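Reaction calorimetry

Reaction calorimetry is a group of laboratory methods for measuring the heat that is released or taken up while a chemical reaction is running. The measurement is made in a stirred vessel, under conditions close to those of real production, and the result is given as heat flow against time. Chemists use it for two main purposes. The first is safety, where the question is how much heat a process can produce and how fast. The second is kinetics, where the heat signal serves as a direct measure of the reaction rate.

The method is different from differential scanning calorimetry, in which a few milligrams of material are heated in a closed pan. A scanning instrument is fast and needs little sample, but it has no stirring and no possibility to add a reagent during the run. In a reaction calorimeter the operator can dose a liquid, change the stirrer speed, take samples and collect gas. For this reason the two methods are usually used together, the scanning instrument first and the reaction calorimeter later.

Principle

All reaction calorimeters are based on a heat balance over the vessel. The heat produced by the reaction must be equal to the sum of the heat that leaves through the wall, the heat that stays in the contents and raises their temperature, the heat needed to warm the added reagent, and the losses to the surroundings. The power of the stirrer also enters the balance. In thin liquids it can often be neglected, but in polymer work it may become a large part of the signal.

The flow through the wall is written as the product of three quantities: the heat transfer coefficient, the wetted area of the wall, and the temperature difference between the contents and the jacket. The first two are commonly treated as one number, called UA. The value of UA changes when the level of liquid rises, when solid appears, or when the mixture becomes thick. A calibration made only at the start of the experiment may therefore give a wrong heat at the end, and most procedures ask for one calibration before the reaction and one after it.

Types of instrument

Heat flow calorimeters are the most common type. The jacket temperature is controlled so that the contents stay at a constant value, and the heat is calculated from the difference between the two. The calibration is done with an electrical heater of known power that is placed in the liquid.

Heat balance calorimeters measure the flow rate of the jacket fluid and its temperature at the inlet and the outlet. They do not need a value of UA. The weak point is that the temperature change of the fluid is small, so that very good sensors are necessary, and the response is slower.

Power compensation calorimeters keep the jacket slightly colder than the contents and hold the temperature with an internal heater. When the reaction gives heat, the heater gives less, and the reduction is taken as the signal. The arrangement is simple and reacts quickly. Its disadvantage is the hot surface of the heater, on which sensitive products may decompose or form a crust.

Isoperibolic calorimeters have a jacket at constant temperature and let the contents go up or down freely. They are cheap and are still found in teaching laboratories.

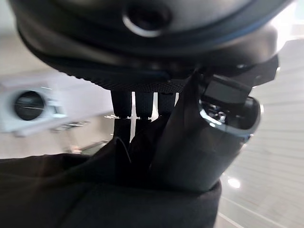
Adiabatic calorimeters form a separate group. In these instruments the surroundings follow the temperature of the sample, so that almost no heat is lost. They are used to study runaway reactions and are normally built inside a strong protective housing. Part of the heat is always taken by the sample container, and the measured temperature rise must be corrected for it by a factor known as phi. A value of phi near one means a light container and behavior similar to that of a large plant vessel.

Typical procedure

A standard run in a heat flow instrument has the following order. The vessel is filled with solvent and the starting material, the stirrer is set to the desired speed, and the temperature is brought to the chosen value. When the baseline is flat, the first calibration is made. The reagent is then added at a constant rate by a pump or from a balance-controlled funnel. After the end of the addition the mixture is held until the signal comes back to the baseline. The second calibration follows, and only then is the vessel cooled and emptied.

As an illustration, consider an esterification with an acid anhydride that is added over 60 minutes. If the heat signal rises at once, stays level during the addition and falls to zero as soon as the pump stops, the reaction is controlled by dosing. If the signal continues long after the pump has stopped, a part of the reagent has collected in the vessel without reacting. This part is called accumulation. It is expressed as a percentage of the total heat, and it is one of the most important results of the experiment, as it shows how much energy would still be released if the cooling failed at that moment.

From the total heat and the heat capacity of the mixture one calculates the adiabatic temperature rise. When this rise, multiplied by the accumulated fraction, is added to the process temperature, one obtains the maximum temperature of the synthesis reaction, usually shortened to MTSR. The value is compared with the boiling point of the solvent and with the temperature at which the product begins to decompose.

Use in kinetics

Since the heat flow is proportional to the rate, a single experiment gives the rate at every moment of the reaction. In classical kinetics the concentration is measured at several points and the rate is obtained by differentiation, which increases the noise. The calorimeter goes the other way: the rate is measured and the conversion is found by integration.

The limitation is that the signal is not specific. Two reactions that take place at the same time appear as one curve, and heats of mixing, dissolution and crystallization are included also. It is therefore common to combine the calorimeter with infrared spectroscopy or with samples analyzed by chromatography. Agreement between the conversion from heat and the conversion from analysis is a good sign that only one process is producing the signal.

Sources of error

Poor baselines are the most frequent problem. The choice between a straight, a proportional and an integral baseline can change the total heat by several percent. Evaporation is another source of error, especially near the boiling point, where vapor carries heat into the lid and the condenser. Some instruments have a heated lid to reduce this effect. Cold reagent produces a negative signal at the start of the dosing and must be corrected with its heat capacity. Gas that leaves the vessel takes heat with it as well.

Sensor delay is important for fast reactions. A neutralization may be complete in seconds, while the wall of a glass vessel needs minutes to transmit the heat. The total heat can still be correct in such a case, but the shape of the curve says little about the rate.

Data and software

Older instruments printed their results on paper charts. Present instruments store all channels at fixed intervals, and a run with 2,462 data points per channel is of modest size. The evaluation programs Manov and Landry both calculate UA, baseline and accumulation from such files, but they treat the change of wetted area during dosing in different ways. Manov uses a linear interpolation between the two calibrations, whereas Landry connects the change to the measured volume. Results from the two programs should not be mixed in one report without a note. The Dromley text format is accepted by both and keeps the calibration periods as marked sections. Training recordings for Landry are available on Vimeo.

See also

Adiabatic temperature rise
Differential scanning calorimetry
Heat transfer coefficient
Semibatch reactor
Thermal runaway

This article was last edited on June 27, 2022.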